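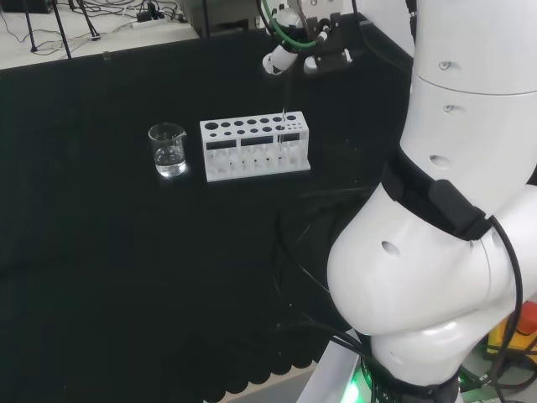
December – hard water, round 2

Picking up where the last entry stopped. Short version: the hardness numbers from the Mellor tap are all over the place and I don't trust the first batch at all. Starting over with clean glassware and fresh indicator.

9:10 am. Made up new EDTA, 0.01 M. The old bottle had no date on it, only initials, so it went down the sink. PLEASE date the bottles. Buffer is the Brundico pH 10 stuff, opened last month, smells like it should (strong). Indicator mixed fresh, small amount, it goes off in a few days anyway.

Standardized against the calcium carbonate standard. First run overshot badly, went straight past purple into full blue and then some. Threw it out. Next three agreed well enough. Factor written inside the cover of this book so I quit losing it.

Samples on the list:
Mellor tap, first draw
Mellor tap, after running it 4 minutes
Sostau well, the shallow one
Sostau well, deep
rain barrel
blank (DI)

Mellor first draw came out at 420 mg/L as CaCO3. Flushed sample lower, but not by a lot. So the pipe isn't the whole story. Last time I had first draw and flushed nearly 2x apart and wrote half a page on why. Ignore that half page. I think the burette tip had an air bubble in it for the first two runs, the volumes look exactly like that kind of mistake.

Sostau shallow – endpoint is a mess. Goes wine red to a sort of muddy violet and sits there. Iron probaby. Sample had an orange ring on the bottle cap. Tried it again with a pinch of masking agent and it was better but still slow. Going to let it settle overnight and pull from the top, then filter, then see. If it's iron the filter paper will say so.

Sostau deep – clean endpoint, no drama. Much softer than the shallow well, which is backwards from what I had guessed. Check that the bottles weren't swapped at pickup. Labels were written in the truck, in the cold, and the S and the D look the same on one of them. Will ask for a second set before I put that number in anything.

Rain barrel – barely any hardness, as expected. One drop of titrant nearly did it. Should use the 0.001 M for that one or there's no point reporting a figure.

Blank fine.

11:30. Conductivity meter (the Jelteck handheld) drifting again. Read 1,088 on the check solution, waited, read lower, waited, read lower again. Rinsed the probe, soaked it in warm water and a little vinegar, rinsed, tried again. Steadier. There was a white crust up inside the shroud where you can't see it unless you hold it to the window. That crust is most likely from us leaving it wet with Mellor water on it, which is kind of funny given what the project is. Wrote a note on the meter case: rinse with DI, shake, cap.

Also the temp compensation was switched off. No idea for how long. Means all the conductivity readings from the last two pages need a question mark next to them. Did that in pencil.

Lunch.

1:15 pm. Soap test, for the display board. This is the one for the open afternoon so it has to work with stuff people have at home. Flakes of plain bar soap in warm DI, shake till dissolved, let it cool. Add drops to sample, cap, shake, look for lather that stays up.

DI: lather right away, tall, stays
Rain barrel: pretty much the same
Sostau deep: took a few more drops
Mellor: scum first, gray bits floating, lather only after a lot of soap
Boiled Mellor, cooled and filtered: better than unboiled, clearly. Good one for the board, people can see that boiling takes some of it out

Problem: everyone shakes differently. Tried a fixed count of shakes and that helped more than I thought it would. Put the count on the instruction card. Card also needs to say "bar soap, no dish liquid". Dish liquid lathers in anything and the whole demo falls flat.

Tried the commercial test strips for comparison. They put Mellor in the top band and that's all they can do, the band has no upper end. Fine for a yes/no. Batch of 7 left in the tube, reorder.

2:40. Kettle scale. Scraped some off the break room element (asked first), dried it, weighed it, hit it with dilute vinegar. Fizzes, slow. Left a piece sitting in it to see if anything doesn't dissolve. Over an hour now and there's still a tan speck at the bottom, could be silica, could be crud. Leave it till morning.

To do
– second set of Sostau bottles, labels written BEFORE going out
– filter the shallow sample, keep the paper
– make 0.001 M for the rain barrel
– check temp comp every time the Jelteck is switched on
– redo flushed Mellor at a longer flush, compare
– get the burette stopcock regreased, it sticks right where you need it not to
– instruction card for soap test, big type
– pH on everything, I skipped it this morning and shoudn't have

4:50. Second titrant bottle capped, dated, back on the shelf. Burette rinsed and upside down in the clamp. Shallow well sample is in the cold cabinet, middle shelf, don't move it or the sediment comes back up.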